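Section 4: Descaling Your Vititz Countertop Water Boiler

The boiler tells you it wants descaling by blinking its orange lamp. It will also blink if you ignore it, only faster. Set aside 27 minutes and have a pot ready to catch the drained water. A mug is not a pot, whatever the drain spout's modest looks suggest.

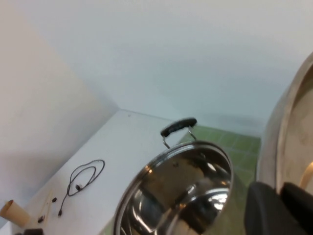
Fig. 4-1. Steel pot with black grip.

1. Switch the boiler off and unplug it. Both.
2. Let it cool completely. Go read Section 3, which you skipped.
3. Put the pot under the drain spout and open the valve a quarter turn. A half turn works too, if you were planning to mop.
4. Close the valve. Pour in one packet of descaler and fill with cold water to the 100 mark.

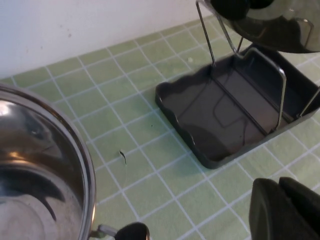 5. Plug in, then hold DRAIN and HEAT together until you hear two beeps. Three beeps means you have changed the language to Swedish - see Section 9.
6. When the lamp goes out, unplug, cool and drain again.
7. Rinse with fresh water twice.

CAUTION: Descaler is an acid. Keep it off marble, skin and the cat.

Note: Vinegar will do in a pinch, and your tea will remember it for a week.

If the lamp still blinks after two rounds, write to Shagufta Afridi in Customer Care and include the serial number from the underside. Drain the boiler before you turn it over to look.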